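4.2. Mood after losses and the weight of the series score

The second set of models asks how a single loss changes what supporters write in the days that follow. We use the diary entries collected through the Andum forum, where members agreed at sign-up to post a short note after every playoff game of their team. Entries were kept if they were posted before the next game tipped off and were at least two sentences long. The final sample for this section holds 900 entries.

Each entry was given a mood score from the word list described in Section 3.1. Positive scores mean the writer used more upbeat words than gloomy ones. We did not correct for sarcasm, which is common on the forum and which our coders found hard to agree on. A sarcastic entry after a loss tends to look happier than it is, so the drops reported below are more likely to be too small than too large.

Losses lowered mood in every model, as expected. What interested us more was how the drop depended on what came before. Supporters whose team had won all of its earlier playoff games reacted to a first loss more sharply than supporters whose team had already lost once or more. This held when we controlled for the final margin, for home or away, and for whether the writer attended the game. Close losses and heavy losses did not differ much. Several writers even seemed to prefer a heavy loss, on the grounds that there was less to replay in their heads afterward.

Tomić argued that supporters set their expectations by the last few results and pay little attention to the season as a whole. Our data fit that claim in part. Regular season record had almost no link to mood once the playoff results were in the model. Seeding, though, still mattered. Writers who followed a higher seed were gloomier after losing to a lower one, even when the series was tied at 2–2 and the remaining schedule favored their team.

The recovery period was short. Most writers returned to their usual level after one win, and a smaller group returned before the next game was played at all. That second group mentioned basketball less often in their entries and wrote more about work, meals and family. We cannot tell from the diaries whether turning to other subjects lifted their mood or whether people in a better mood simply had other things to write about.

4.3. Other pastimes between games

Entries from off days were coded for any leisure activity the writer brought up. The codes follow the Stoltuner scheme with 2 changes: fantasy leagues were moved out of "games" and into a group of their own, and card and dice play was split from video games. The split was made after the January pilot, in which the two were mentioned by quite different writers. Card and dice play came up mainly among those who watched games with others at home, often as something done before tip-off or at halftime.
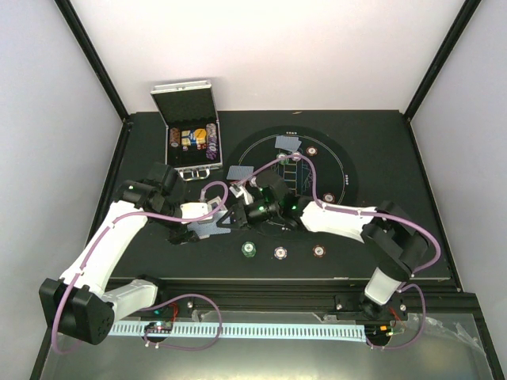 Figure 2. Open poker case with chips, card box and small red dice.

Writers who mentioned any shared pastime on an off day had slightly higher mood scores than those who did not. The difference was smaller than the effect of a win and disappeared once we added household size. We therefore treat it as a description of the sample and draw no further conclusion from it. Fantasy leagues showed the opposite pattern, with lower scores on off days, but the number of writers in that group was small and a few very active members supplied most of the entries.

Betting was not asked about directly. Where it was mentioned, the entry was kept and flagged, and leaving flagged entries out did not change the results in Section 4.2. Forum data were exported through Gelus on Sunday, August 14, 2022, and posts edited after that date appear here in their earlier form.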